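**Working rules for small desktop arms – handout 3**
Towel unit, February group. Read before the first bench session.

These rules cover the light arms we use for cloth handling. They are house rules, written for this course. Where a national or company standard applies to your own site, that standard comes first.

## 1. Before power goes on

1. Clear the reach of the arm. Swing each joint by hand with the power off and note how far the gripper can get in every direction.
2. Check where the cables run. A cable that sags across the work surface can be caught by the arm or dragged by the cloth. Leave enough slack for full travel and no more, and tie the rest back.
3. Check that the base is held down. Push on it at the height of the first joint. If it shifts, stop and fix it.
4. Find the power switch with your eyes closed. It must be on your side of the arm.
5. Put drinks, pens and phones somewhere else.

Rule 2 is the one students mark as done without doing. Walk the cable with a finger from the camera to the base before you sign.

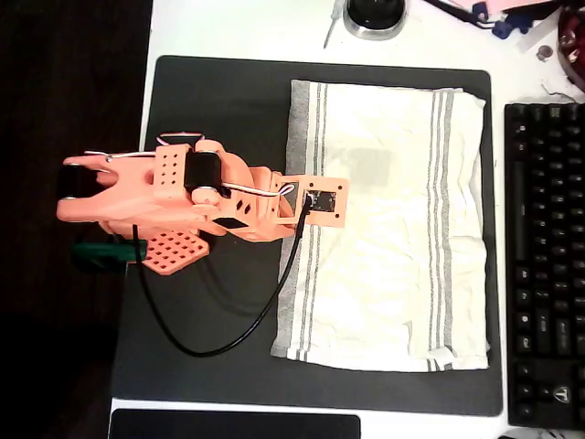

Nuria Degefa wrote back after the last course that she would move rule 4 to the top, as a person who can't reach the switch shouldn't be touching the cables either. She also asked for the switch to be tested under power at the start of each session. The second request is now rule 6. The order of the first five is unchanged, as the checks are all done before anyone switches on.

6. Power up with hands clear, then cut the power once on purpose. The arm will drop when the servos let go, so start from a low pose.

## 2. Speed and hands

Light arms pinch. The gripper is the obvious place, but the elbow closes faster and people rest their fingers there.

- One person drives and one person watches. The watcher does nothing else.
- Hands stay off the work surface while the arm has power. To straighten the cloth, say "hands in", wait for the driver to answer, then reach.
- First run of any new motion at the lowest speed setting – no exceptions for motions copied from another bench.
- Long hair tied back, sleeves above the wrist, no lanyards.

## 3. Approaching cloth

The height of a cloth is never one number. A fold can stand well above the flat part beside it, and a gripper sent to the flat height will push the fold along in front of it. Set the approach height from the highest ridge on the path. With creases that meet near the middle and run outward, as on the white cloth, plan the path over that meeting point first. Woven stripes help here: a straight stripe that bends in the camera view tells you the cloth is raised or pulled at that spot. 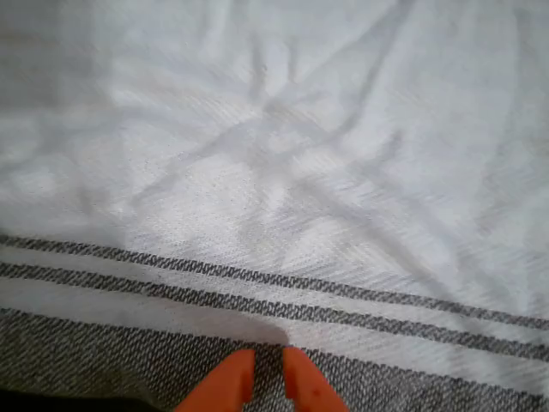

Grip checks come before any lift. Close the fingers in free air and look at whether the tips meet evenly, then close them on a scrap of the same fabric and tug. Before closing on the real piece, look at what lies between the tips. Over the broad gray band the gap shows mottled weave and gives you little to judge by, so a pinch of cloth can be missed. Use the border between gray and white as your reference and log which side you gripped.

## 4. Log sheet

Fill in one line per run: driver, watcher, speed setting, cloth, result. Write "stopped" for any run ended by the switch, with the cause. Sheets go to Sânziana Cozma by the end of the day.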